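Vovari Opens Its First Repair and Lending Center, With Room for 37 Workbenches and a Whole Wall of Spare Parts

21/11/2022

Vovari is thrilled to announce that its new repair and lending center is open to the public! The center, in the former Clallex carpet showroom on Mill Street, gives residents a place to fix household appliances, borrow the ones they only need now and then, and pick up used parts that would be hard to find anywhere else.

The doors opened on Saturday morning and the line ran past the bakery. By closing time the front desk had signed up 407 members, and people had carried in toasters, box fans, a bread machine, sewing machines, two chest freezers and a floor lamp that had been in the same family for three generations (it needed a new switch, and it went home with one).

"We had hoped for a good first day, and what we got was a wonderful one," said Mared Gwynne, director of Vovari. "People came in with something under one arm and stayed for hours. They were looking over each other's shoulders, passing screwdrivers around, comparing notes on vacuum belts. I loved every minute of it."

A Big Room With a Simple Plan

The center is laid out as one long room. Workbenches fill the front half, where the daylight is best, and each has its own power strip, task lamp and set of hand tools. The back half holds the lending shelves and the parts wall. A smaller room off to the side, which Clallex used for storing rolls of carpet, is now a quiet space for classes and for the kind of soldering that goes better without an audience.

Members can book a bench for up to three hours at a time. Drop-ins are welcome whenever a bench is free, and there is always a staff member on the floor who can help open a stubborn casing or find the right manual. Repairs that involve gas lines, sealed cooling systems or microwave ovens are not done at the benches, but staff will gladly point visitors to a licensed technician.

The lending shelves started out with 80 items, from carpet cleaners and dehumidifiers to a pasta roller, a tile cutter and a very popular apple press. Items go out for a week and can be renewed once if no one else is waiting. The apple press already has a waiting list into next month, and Vovari is looking for a second one.

Then there is the parts wall, and it is a sight to see — knobs, hinges, drip trays, door seals, drawer rails, cords, feet, filters and shelf clips, sorted into labeled bins from floor to shoulder height. Most of it was saved from machines that could not be fixed. Members may take small parts for free and pay a modest price for motors, pumps and control boards.

How It Came Together

Vovari began as a monthly repair evening in a school cafeteria, with folding tables and a great many extension cords. The evenings grew, the tables filled up before the coffee was ready, and in July the group signed a lease on the Mill Street building. The work since then has included new wiring, better ventilation, a wider front door with a ramp, and a loading area where heavy machines can be rolled in straight from a car.

The benches were designed and built by Nørgaard, a woodworking shop two streets over. They come in three heights, including one low enough to use while seated, and the tops can be flipped over when one side gets worn. Nørgaard also made the parts bins, and used the leftover wood for a set of step stools that children have already claimed as their own.

Booking and lending both run through Jikix, a simple scheduling program that works on a phone or on the two computers by the front desk. Members who would sooner talk to a person can call or stop in, and staff will make the booking for them.

Classes for All Kinds of Fixers

Classes start next week, and the first month is packed! Delyth Price, who leads the teaching program, has put together a schedule that runs from the very basic to the happily obscure.

"My favorite is the beginner class, where you learn to use a multimeter and find out why a lamp won't light," said Price. "But I'm also excited about the one on washing machine pumps. It's messy and loud, and you come out of it feeling like you could take on anything in the house."

Other early sessions cover sewing machine care, coffee maker cleaning, replacing a plug safely, and getting another winter out of a space heater or deciding that it's time to let it go. Each class takes up to 12 people, and materials are included. There will be a Saturday session for families, with old keyboards and radios to take apart, and a monthly evening where members show off a repair they are proud of.

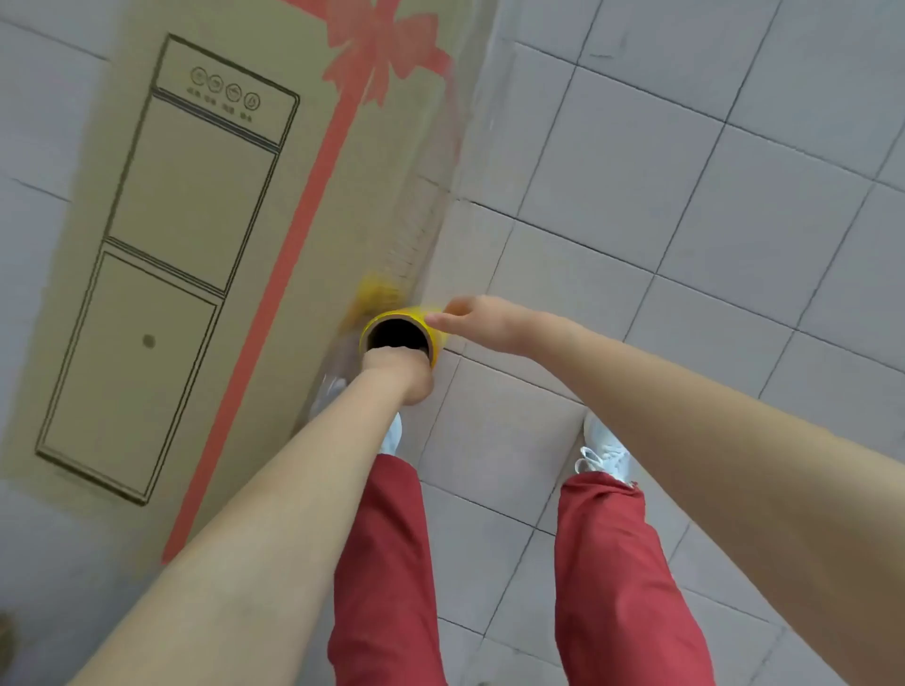
Price is also collecting owner's manuals, and she would love to have yours. Paper copies for older refrigerators, dishwashers and stoves are especially welcome, as are wiring diagrams that are sometimes tucked behind a kick plate or taped inside a back panel. The manuals will be kept in file drawers near the benches, arranged by type of appliance and then by maker, and may be read or copied on site.

Joining and Visiting

Membership costs $5 a month for a household and covers bench time, lending and free small parts. Classes are priced separately, with a reduced rate for students and retirees. Anyone who finds the cost a stretch is invited to speak to the front desk, where a free membership can be set up in a few minutes.

The center is open Tuesday through Saturday, with late hours on Thursdays. Visitors bringing in a large appliance should call ahead so that a cart can be ready at the loading area. Please empty and dry anything that holds water, take food out of freezers, and bring along any loose pieces, even the ones that look like they don't belong.

Donations of working appliances for the lending shelves are accepted during opening hours. Broken machines are accepted on the first Saturday of the month only — space behind the parts wall is filling up fast.

"Come in with your broken thing, or come in with nothing and have a look around," said Gwynne. "There's coffee on, and somebody is bound to have a toaster open."

About Vovari

Vovari is a nonprofit group that helps people keep household goods in use through repair, lending and teaching. It has a paid staff of six and is supported by membership fees, class fees and local grants.

Media contact: Mared Gwynne, Vovari front office, Mill Street

Recent news
Vovari signs lease on former Clallex showroom
Nørgaard to build benches for new repair center
Wanted: your old owner's manuals
Spring repair evenings: dates and what to bring
Apple press now on the lending list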